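Saquinhos transparentes Zisura – pacote com 37 unidades

Eu comprava saquinho de qualquer marca até me cansar de abrir a mala e encontrar tudo misturado. Foi a Glenys Grimshaw, minha sócia aqui na loja Tirnia, que trouxe os primeiros Zisura, e eu fiquei tão fã que hoje eles têm página própria (e uma gaveta inteira lá em casa!).

O tamanho é pensado para coisa pequena: um pacote de lenços, um sabonete, aquele kit que vai na bolsa e some no fundo. Cabem dois pacotes lado a lado sem precisar amassar nada, e como o plástico é bem transparente dá para achar o que se quer só de olhar.
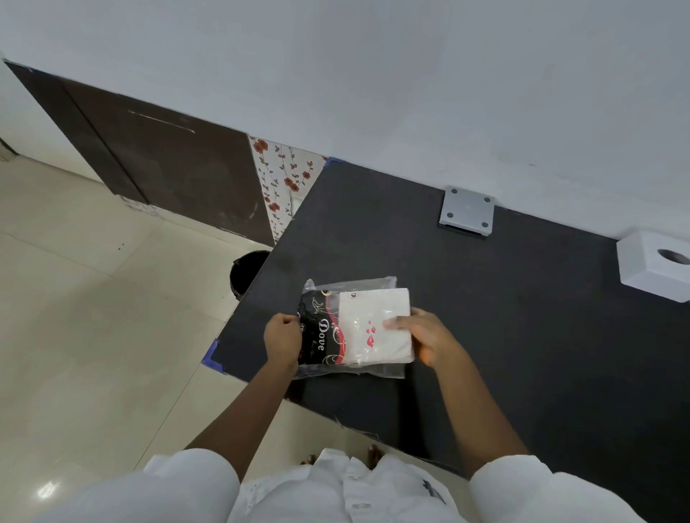
Na hora de encher, eu apoio o saquinho numa superfície lisa, ajeito o conteúdo e passo a mão aberta por cima para tirar o ar – ocupa bem menos espaço na mala. Se o pacote for mais grosso e ficar com um canto para fora, melhor usar o modelo Jenitz, que é mais comprido e custa quase a mesma coisa.

Também uso para montar lembrancinha de aniversário, com uma fitinha na ponta fica uma graça.

Código do produto: 647
Para quem revende: caixa fechada com 1.000 saquinhos, sob encomenda
Pedidos feitos até as 9 da manhã saem no mesmo dia, menos no sábado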